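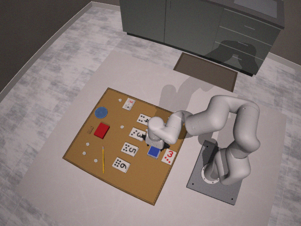
Figure 2. Simulated card-sorting board in the Jerkidgate kit, with the arm over the work area.

4.1 The kit under review

Jerkidgate is a teaching and testing kit for tabletop manipulation, sold by Ultport as a simulator licence with an optional set of matching parts. We reviewed the simulator only, in the release of November 6, 2021. The licence covers 50 seats and includes the arm model, a small library of rooms and a task editor. Dela Peña, the planning software used in our earlier work, was connected through the supplied interface without changes to either program.

The board shown in Figure 2 was set up in the task editor. It carries numbered dot cards in black and red, together with a few plain objects: a blue block, a red block, a blue disc, a pencil and several white markers. The arm is fixed to a metal plate at one side of the mat and works from above with its gripper pointing down. Cards and objects can be moved by hand in the editor or placed by a script. We used scripts throughout, so that each layout could be repeated.

4.2 Setting up a task

A task is written as a short text file naming the objects, their starting positions and the goal. Most of our users found this easy to follow. The difficulty lay in the goal statement. A request for "the three", for example, is not enough on a board like the one in Figure 2, where there is both a black and a red card with that number. The editor accepts the file without a warning and picks whichever card was listed first. Wubit Shiferaw reported the fault to the supplier in August and was sent a setting that makes the colour a required field. It is switched off by default, and the manual does not mention it.

Flat cards also need more care than blocks. With the default contact settings the fingers closed on the surface of a card and slid off it. Lindiwe Mkhize lowered the approach height and slowed the last part of the movement, after which the same scripts could be used for both kinds of object. Planning time per move rose to almost 5 seconds. Users who only need blocks can keep the default values.

4.3 Rooms and support

The rooms are supplied as finished scenes. The one used here has a tiled floor and dark grey kitchen units beyond the mat. Furniture can be hidden but cannot be resized in the basic licence.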